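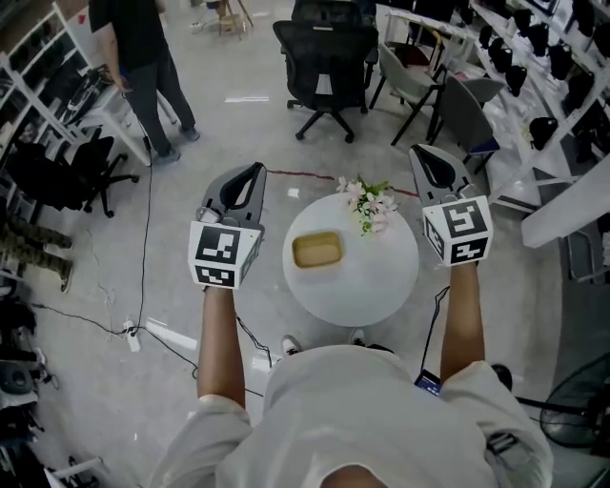 共用ラウンジ・休憩スペース 定期安全点検表(所見付き)

対象施設:Werkard棟 1階
点検日:2019年1月25日
前回点検:12月
判定区分:A=良好、B=経過観察、C=要是正、−=該当なし
床面積、什器台数は施設台帳による。台帳番号2,803。

1. 床・通路

1-1 床面のひび、欠け、段差 判定:B
東側出入口の見切り材に浮きあり。段差は基準内だが、踏むと音が出る。前回所見から変化なし。次回点検時に再測定する。
1-2 床面の滑り 判定:A
清掃直後の時間帯を避けて確認。雨天時の吸水マットは出入口2か所とも敷設済み。マット裏面の滑り止めに劣化なし。
1-3 避難通路の有効幅 判定:C
最狭部で85cm。施設内規の114cmを満たさない。原因は壁際に仮置きされたPekitz製パーティション。撤去または倉庫への移動を要する。前回の点検でも口頭で指摘しているため、今回は是正報告書の提出を求める。
1-4 配線の露出、つまずき箇所 判定:B
延長コード1本が通路を横断。モールで覆われているが、両端の粘着が弱い。固定をやり直すこと。

2. 什器

2-1 テーブルのがたつき 判定:A
天板の端に手で荷重をかけて確認。1台のみアジャスターに緩みがあり、その場で締め直した。
2-2 天板の縁、角の欠け 判定:A
指で触れて引っかかりのないことを確認。
2-3 椅子の座面、脚部の接合 判定:B
Pagano製スタッキングチェアのうち、溶接部に錆の出ているものがある。強度への影響は認めない。塗装補修で可。
2-4 収納棚の転倒防止 判定:C
北側の棚、上部L型金具のねじが1本欠落。下地に効いていない可能性があるため、同じ穴への再締結は不可。位置をずらして固定し、施工後の写真を添付すること。
2-5 棚上の物品 判定:B
高所に段ボール箱あり。中身は紙類。重量物ではないが、棚上への仮置きは認めていない。

3. 電気・照明

3-1 コンセントの変色、過熱跡 判定:A
3-2 タコ足配線 判定:A
前回Bであったが、電源タップの増設により解消。
3-3 照明の不点灯、ちらつき 判定:B
窓側列の1灯に始動の遅れあり。安定器の経年によるものと推定。次の一斉交換まで使用可とする。
3-4 非常灯の点灯時間 判定:A
点検スイッチにより30分の点灯を確認。
3-5 給湯器の漏電遮断器 判定:A
テストボタンで動作を確認。復帰も正常。

4. 防火・避難

4-1 消火器の設置位置、標識 判定:A
4-2 消火器の圧力、外観 判定:A
指示圧力値は緑色範囲内。底部に錆なし。
4-3 防火戸の閉鎖障害 判定:A
戸の軌跡上に物品なし。閉鎖後の隙間も異常なし。
4-4 誘導灯の視認性 判定:B
西側の誘導灯は、掲示板を開いた状態で下半分が隠れる。掲示板の移設が望ましい。
4-5 カーテンの防炎表示 判定:C
2枚に表示ラベルがない。洗濯時に脱落したものか、未処理品かは判別できず。納入元Trenowに品番を照会し、回答がない場合は交換とする。

5. 衛生・換気

5-1 換気口の目詰まり 判定:B
フィルターに綿埃の堆積。清掃周期を見直すこと。
5-2 給湯室の排水 判定:A
5-3 ごみ容器の蓋、破損 判定:A
5-4 結露、かび 判定:B
北側窓枠下部に変色。アルコール拭き取り後、再発の有無を見る。
5-5 燻煙式殺虫剤の保管 判定:−

6. 総合所見

C判定は1-3、2-4、4-5の3件。2-4は地震時の人身被害に直結するため最優先とし、是正完了まで棚の前面に座席を置かないこと。1-3は物品の移動のみで解消できるので即日対応とする。4-5は照会結果を待つが、その間、当該カーテンの付近で電気ストーブを使用しないこと。

B判定の項目は次回に同一箇所を再確認する。1-1については2回連続で変化がないため、次回も同値であれば経過観察から外す。

是正報告書は様式3を用い、施工前と施工後の状態が比較できる形で提出のこと。様式2の旧版は受理しない。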